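Course Handout 7
Learning Pick-and-Place from Demonstration: Data, Policy, and Evaluation

Reading before lab: Sections 1 through 3. Section 4 will be covered in lecture. Bring your group's log sheet to both meetings in April.

1. Purpose of the unit

Earlier units treated grasping as a planning problem. The position of the object was given, a path was computed, and the arm followed it. In this unit the path is not computed from a model of the object. A policy is trained on recorded demonstrations and produces the next short series of joint commands from the current camera image and joint readings.

The method is called behavior cloning. It is simple to state and easy to apply badly. Students are expected to be able to explain where its errors come from and how they may be measured.

2. The Skano task set

The course uses the Skano task set, which was recorded on small tabletop arms with two-finger grippers. The full set holds 802 demonstrations. Two were removed after review for missing joint data, and the remaining 800 are used for training. A separate group of 153 episodes is held back for testing and must not be used to choose settings.

Each task asks the arm to move one small object to a stated target. Other items may share the table. Some of these are targets, and some serve only to change the background. Patterned surfaces are included on purpose – a policy trained over a plain table often fails when the same object is shown near a busy texture.

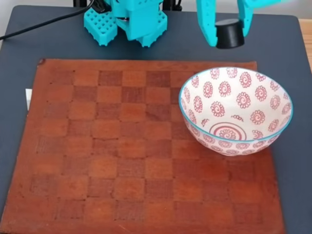

The black cylinder is held between the fingers above the gray table, with the bowl and the checkered board nearby. For a state of this kind, the policy must supply both the arm motion and the gripper command. Students should note that a single image does not fix the goal. The same view could belong to several tasks, and the task label is therefore passed to the policy as a separate input.

3. Training procedure

3.1 Load the training split and confirm the episode count.
3.2 Scale all joint values to the range used by the Turunen library. Store the scaling constants with the model.
3.3 Train the baseline for 3000 steps with the settings supplied. Do not change the batch size in the first run.
3.4 Repeat with predicted action sequences of one, four, and sixteen steps.
3.5 Save the final weights from each run. Intermediate weights are optional.

Long sequences give smoother motion but respond late when an object slips. Short sequences respond quickly and tend to hesitate near the grasp point, where human demonstrators paused for different lengths of time. The report should discuss this trade-off with reference to the group's own runs.

4. Evaluation

Error on held-out episodes is reported first, as the mean difference between predicted and recorded actions. This figure is useful for finding faults in the code. It is a weak guide to task success, as small errors build up once the arm begins to visit states that no demonstrator reached.

Success is therefore measured on the arm. A trial counts as a success only if the object is released and comes to rest at the target. Grasp, transport, and release are scored separately so that failures can be assigned to a stage. Trials stopped by the operator count as failures – the reason must be entered in the log.

Groups that completed the Unis exercise last term may reuse their logging script. The Esik script writes a different column order and will need to be adjusted.

5. Questions for discussion

Why might a policy with lower held-out error have a lower success rate on the arm?

Which stage would you expect to suffer most if the bowl were moved after training, and how would your log sheet show it?

Suppose every demonstration had been recorded by one careful operator. What would be gained, and what kinds of recovery would be absent from the data?

Written answers are due at the start of the second lab meeting, one copy per group.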